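Rejected grasps now get a reason code

Friday, December 15, 2023

The grasp planner in Sola used to return a pose or nothing. When it returned nothing, the log said "no candidates" and that was the end of it. I spent most of June reading those lines and guessing. The new build, which I have been calling Fleury, keeps every rejected candidate together with the check that threw it out.

There are four checks: depth coverage, finger clearance, wall clearance and reachability. They used to run in that order and stop at the first failure. They now all run, and the result is stored as a small bit field. The cost is 11 ms per planning cycle on my machine, which I can live with. Most of it goes on reachability, where the inverse kinematics solver is called for poses that would have been dropped earlier.

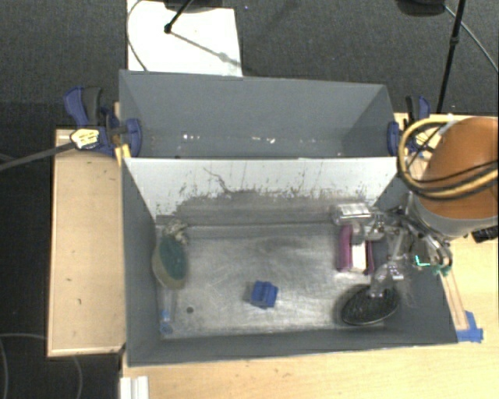
Wall clearance was the check I trusted least. It inflates the bin model by a fixed margin and tests the swept volume of both fingers against it. With one margin for every wall, anything lying along a side tends to lose all its candidates, while an object with clear floor round it keeps nearly all of them. The small blue block near the middle, with bare metal on every side, is the easy case. The column of three things down the left wall is the hard one, and the lowest of those is also partly translucent, so depth coverage can reject it before clearance matters. In the old log both faults would have read the same.

The margin is now set per wall in the Jorkesico config file, and a missing value falls back to the old global one. I also split the divider from the outer walls. It slopes, and treating it as a vertical box wasted space at its foot.

Replaying a stored set of 118 planning calls gave identical poses wherever the old code had found one, with two exceptions. Both were ties in the score, broken differently after I changed the container type - I have added a stable sort.

The Zakinska viewer does not read the bit field yet. For now there is a script that prints it as text, one candidate per line. Next job is colouring the candidates by failed check.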